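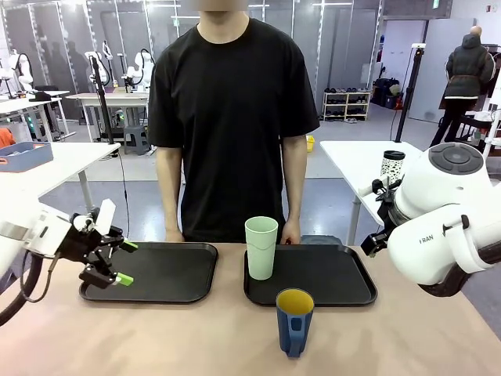 Randa Tarawneh told the group that a pair of arms is a table problem before it is a programming problem, and that anyone who starts with the code will end up moving the clamps and starting over. Rami Sleiman disagreed. He said the code shows you where the clamps should have gone, so you may as well write some early and expect to throw it away.

Both of them had a build running in the shared workshop in Brendville, and both were partly right. This chapter takes Tarawneh's order, with one concession to Sleiman: you will run a short test program before the mounting bolts are fully tightened.

Chapter 3
Two Arms, One Table

In Chapter 2 you built a single arm, wired it, and taught it to move between stored positions. Everything it needed was inside its own reach. A second arm changes that. There is now a strip of tabletop that both arms can get to, a strip that only one can get to, and usually a corner that neither can. Before you pick up anything you have to know where those areas are.

By the end of the chapter you should be able to:

mark the reach of each arm on the table and find the shared zone
place trays and cups so that each object starts inside the reach of the arm that will lift it
choose finger tips for a smooth cup, a handle, and a tray rim
write a handover in which one arm waits for the other
stop both arms from one switch

What you need

Two arms of the same model make the math easier, but the exercises also work with a mixed pair. The drawings in this chapter use the Juvix arm from Chapter 2 on the left and a second Juvix on the right. Readers who bought the Virkano kit should add the length of its wrist plate wherever a reach is given.

You also need a table that doesn't rock, two shallow trays with raised rims, a tall plastic cup with no handle, and a mug with a handle. Get cups and trays in different colors. If you later add a camera to the build, a pale cup on a dark tray is far easier to find than a dark cup on a dark tray. Plastic is best for the first month, when things get knocked over.

Finger tips deserve some thought. Bare metal or hard plastic fingers slide on a smooth cup, and the usual response is to squeeze harder, which bends the cup. Soft pads let you use less force. Brightly colored pads have a second use: you can see from across the table where the fingers are and whether they are parallel. It is fine to fit different tips to the two grippers if the arms have different jobs, as long as you write down which is which. A program tuned for a thick soft pad will leave a gap when run with a thin tip.

3.1 Finding the shared zone

Lay brown paper over the whole table and tape it down. With the motors off and the arm supported, swing the left arm through its full reach and trace the path of the finger tips with a marker. Do the same on the right with another color. The area inside both curves is the shared zone.

On the workshop table, the shared zone came out 141 mm wide at its narrowest point. Bilal Moussa had planned his handover for the middle of the table by eye, and one arm could get there only with its elbow fully straight. A straight elbow has very little control left in it. Keep your handover point well inside both curves, even if that means moving a base and tracing again.

Cables need tracing too. A loop that hangs clear when the arm is raised may drag across a tray when the arm comes down. Move each arm slowly to its lowest position and watch the cable the whole way.

3.2 Placing the trays

Put one tray in front of each arm, side by side, with the rims close but not touching. A touching pair will shift together when one is bumped. Mark the corners with tape so you can put the trays back after every run.

Decide early whether objects may stand across a rim. A mug sitting partly over an edge can lean, and a leaning mug has to be gripped at a different angle. For Exercises 1 to 4, keep everything flat in the tray. Exercise 5 drops that rule.

Turn the mug so the handle faces the same way each time. Shadi Farah ran 100 pickups without doing this and had 17 failures, nearly all with the handle pointing toward the gripper. She repeated the set with the handle turned away and had 3.

3.3 Before the first run

Stand where you can reach the stop switch without leaning over the table. Keep your hands down and outside both curves until the motors are off. Tie back loose sleeves and cords. Set both arms to their slowest speed and run the test program in Listing 3.1, which moves each arm to its own tray and back, one after the other, with no objects on the table.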